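Using a countertop display rack at home

A wire display rack, the kind shops use for key rings and hair ties, does a good job with belts, bag straps, dog leads and other long things that end up in a knot at the bottom of a drawer. Store closing sales are a good place to look. Mine came from a gift shop in Ladbridge that was shutting down in May, and it cost $5.

Check the base before you buy. Set the rack on something flat and push down on one side of the ring. If it rocks, the ring is bent. You can usually press it straight by hand, but go slowly – the welds on cheap racks don't like being forced.

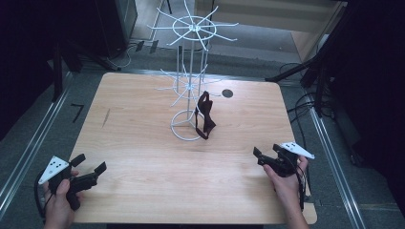
Straps are the hardest things to store because they slide off most hooks. Fold a long one in half and hang it by the fold, with the buckle ends together. Leave some room underneath. A black fabric strap hung low on a white rack like this one comes down almost to the tabletop, and anything longer will end up lying on the wood. Put the long straps on the upper tier and save the lower tier for short ones.

Load the arms evenly. Hang one item, then hang the next on the opposite side. A tall, thin rack will tip if all the weight is on one side, and leather belts are heavier than they look.

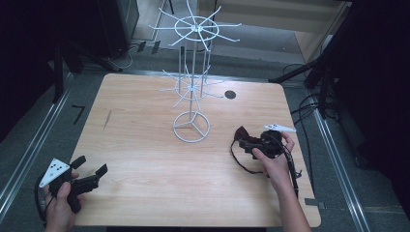
Photo: Pleline Home Workshop

Look at the tips of the arms too. Some on this rack turn up slightly at the end, and that small bend helps keep a loop from slipping off. If yours are straight, push a rubber cap onto each one. Bonell sells them in bags at the hardware store.

To clean the wire, wipe it with a damp cloth and a drop of dish soap, then dry it right away. Chipped paint will rust. Sand the spot with 800 grit paper, dab on white enamel and leave it overnight.

Wire bases can also mark a wood table. Lift the rack when you move it, or glue felt dots under the ring. A light scuff in the grain will often fade with a little furniture wax rubbed along the grain – try it on the underside first.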